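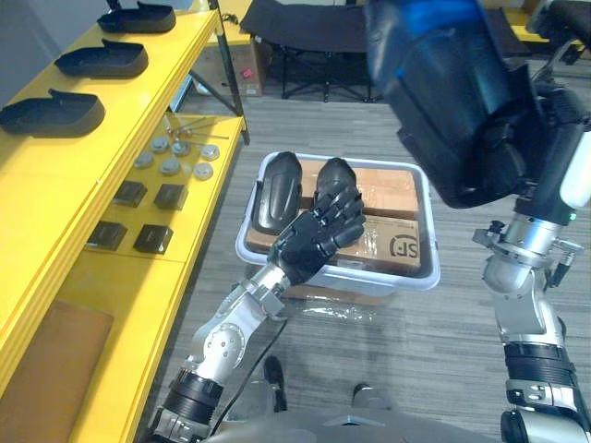

La main à cinq doigts est devenue l'argument de vente de l'automatisation d'atelier, et je pense que c'est une erreur de priorité. Je l'écris après plusieurs mois passés sur Rustomley, un projet monté dans l'atelier partagé de Bernolden : deux bras, des étagères jaunes, un bac blanc, des pièces noires en forme de chaussure à prendre et à déposer. Le cahier des charges tient en une page. Le journal des défauts, lui, compte 419 entrées.

J'ai classé ces entrées par cause. La saisie proprement dite en explique 138. Le reste relève de l'environnement : bac décalé sur la moquette, carton qui s'affaisse sous l'appui, câble pris dans la trajectoire, étagère déplacée entre deux séances. Une main plus fine ne corrige rien de tout cela. Un gabarit au sol et deux butées, si.

Le bac est un bon exemple. Posé sans repère, il dérive à chaque contact de la paume. Nous avons d'abord traité le problème par logiciel, avec une relocalisation avant chaque dépose, ce qui ajoutait quelque 200 millisecondes au cycle et une source d'erreur supplémentaire. Une cale vissée sur une planche aurait coûté un après-midi. L'amateur qui construit chez lui a tendance à faire le même choix, parce que le code se modifie le soir sans faire de bruit. 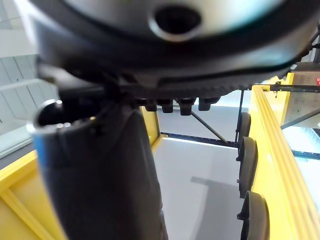
Reste la question de l'effecteur. Un doigt long et rigide passe là où une main complète accroche, notamment entre des montants et des rails. Il se remplace aussi sans démonter l'avant-bras. La pince Norex que nous avons essayée en août se change avec quatre vis ; la main articulée de Lammers demande un recalage de chaque doigt après toute intervention — comptez une soirée. Sur 3 521 cycles enregistrés, cet écart de maintenance a pesé davantage que l'écart de dextérité.

On m'objectera que la main sert à tout et que la pince ne sert qu'à une tâche. L'argument vaut pour un laboratoire. Dans un atelier partagé, la tâche est connue, les pièces aussi, et le temps de machine se réserve à l'heure. La polyvalence s'y paie en réglages que le créneau suivant défait.

Ma recommandation est donc de fixer d'abord les bacs, les rails et les câbles, de mesurer ce qui échoue encore, puis de choisir l'effecteur d'après ces mesures. Pour Rustomley, le gabarit du bac est dessiné ; la découpe est prévue à la prochaine ouverture de l'atelier bois.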